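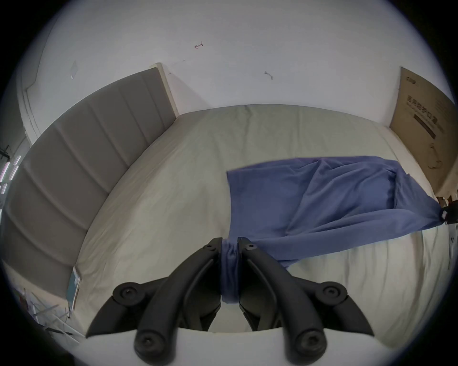

Flat sheets vs fitted sheets in a rental

Posted by hallcloset56
September 26, 2023

I manage a small rental and I'm replacing all the bedding before winter. Right now every bed has a fitted sheet and I'm sick of them. They come off at the corners, and the elastic is shot after a season. Thinking of going to flat sheets top and bottom like hotels do. Anyone made the switch?

marlow_k
Switched two years ago. Buy them long, fold proper corners, done. They stack better and they go through the ironer at the laundry. Ours are from Hikstead, plain weave, no complaints.

dryerlint
Disagree. Flat bottom sheets only work if whoever makes the bed knows how to tuck. We had a guest who kicked the whole thing loose on the first night and left us a bad review. Fitted with deep pockets solves it.

marlow_k
How thick is your mattress? If the sheet is too short for it, no tuck will hold.

dryerlint
Standard mattress plus a thick topper. So yes, maybe that was part of it.

pinecounty
Whatever you pick, wash before you measure. I bought cotton flats that were 103 inches long on the label and they lost 2 inches the first time through. That was enough to lose the tuck at the foot.

hallcloset56
Good to know. What did you wash at?

pinecounty
Hot. Warm would probably have been fine.

oldbobbin
Cotton/poly blend. Less shrinking, less ironing.

marlow_k
Blends pill. I threw out a full set of Gunus ones for that.

oldbobbin
Mine haven't, but I line dry.

hallcloset56
OK, I'll order flats for one bed and see how they hold up. Keeping the fitted ones as spares for now.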